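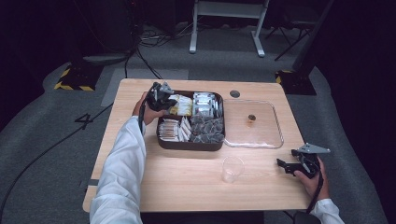

Left hand gripper over the tea tray, the other gripper and clear tray on the right

Home-built hand grippers keep grabbing two packets at once

Posted by Rokeya Sarkar, 2022-09-03
14 replies, 3 shares

I've been putting together a pair of hand-held grippers in our shared workshop. The idea is that I hold one in each hand and do a job with them, the movements get logged, and later I use the logs to train a small arm I'm building at home. I call the pair Bredden, after the street the workshop is on. The jaws and handles are my own design, and a black cable runs from each one back to the computer.

The practice job is sorting drink packets. I have a dark brown tray with four compartments. Upper left is yellow-and-white packets, upper right is silver-and-white ones standing on edge in rows, lower left is thin brown-and-white sachets standing up like cards, and lower right is pyramid tea bags in see-through wrappers. I take one item out with the left gripper and put it on the clear tray to the right. One item per run, then back to the start position.

The pyramid bags are easy. The jaws close on the middle of the bag and it comes up. The yellow-and-white packets are all right about half the time. The thin sachets are the real trouble. I get two or three together nearly every try, and when I open the jaws a little to drop the extra one, I drop all of them.

What I've tried so far:

Foam tape on the jaw faces. It grips better but picks up even more sachets.
Bare plastic. Slips.
Squeezing more slowly. No difference that I can see.
Coming in from the corner of the compartment and not from the middle. Slightly better.

I have 200 runs logged and 110 of them are no good because of double picks. I don't want to throw them all away if they can be used for something.

Second problem, less urgent. The left cable lies along my forearm and pulls on the gripper when I reach to the far corner of the tray. I can feel it turn in my hand. The right one hangs down past the edge of the table and doesn't bother me as much, but it does get heavy after a while.

Jaws are printed, flat, and the tips are square. Jaw opening is read by a small sensor in the handle. Happy to change any of it except the handles, which took me most of the summer.

Fullotik

Your tips are too thick. With anything stacked on edge you need to get one jaw into the gap between the first item and the second, and a square tip can't get in there. It lands on top of two or three and they all go in together.

Print new tips that taper down to a thin edge on one side only. Leave the other side flat and put a thin strip of rubber on it. The thin one goes into the gap, the rubber one presses from the outside. A piece cut from a rubber kitchen glove is good enough. Foam is the wrong stuff for this because it folds around whatever is next to it.

Also look at how full the compartment is. If the sachets are tight they hold on to each other and no tip is going to help much. Take out a third of them and let the rest lean. When they lean, the front one separates at the top and you can see where to go in. Start your practice that way and put the others back after you have the movement right.

On the logs, keep them. Mark each double pick as a double pick in the file name or in a separate sheet. You can train on the reaching part of the movement, up to where the jaws close, and leave the rest out. I did this with a drawer-opening job and the reaching part was fine. Just don't mix them in unmarked, or your arm will learn to take two.

If you only change one thing, change the tips.

Cundus

try tweezers? the long ones. cut them down and glue them on the jaws. worked for me with playing cards

Siddiqui

Agree with Fullotik on the tips. I'll answer the cable part.

The pull comes from the cable being fixed at only one place, the gripper. You want it fixed to your arm as well, so that the arm takes the weight. Put a wide elastic band or a hook-and-loop strap around the forearm just below the elbow and run the cable under it. Leave a loose loop between the strap and the gripper, enough that you can turn your wrist all the way in both directions without the loop going tight. Mine is 11 inches. Yours will depend on your arm and where the cable leaves the handle.

Do the same on the right, even if it isn't bothering you now. If one hand is being pulled and the other isn't, you will end up holding them differently and it shows in the logs.

Check where the cable enters the handle too. If there is no clamp inside, every tug goes straight to the solder joints. A zip tie around the cable on the inside of the shell will do it. I lost a week of readings to a loose joint that only opened up when I reached to the left.

One more thing about the sensor. If it reads jaw opening finely enough, you can use it to spot double picks without watching everything back. Close the jaws on one sachet, write down the reading, then close on two and write that down. On mine the raw number went to 1159 for a single card and was clearly different for a pair. Your numbers won't be the same as mine, and with soft rubber on the tip the gap between them gets smaller, so measure after you fit the rubber.

Rokeya Sarkar

Thank you. I'm printing the tapered tips tonight and have taken some of the sachets out. There is no clamp inside either handle, so that gets done first. I'll post the sensor readings when I have them.

Related posts
Printed jaw tips: which way up to print them
Rubber, silicone or bare plastic for small grippers
Keeping cables out of the way on a shared bench
How many practice runs before training a small arm
Cheap jaw position sensors that don't drift

21 people found this page helpful
Shares: 3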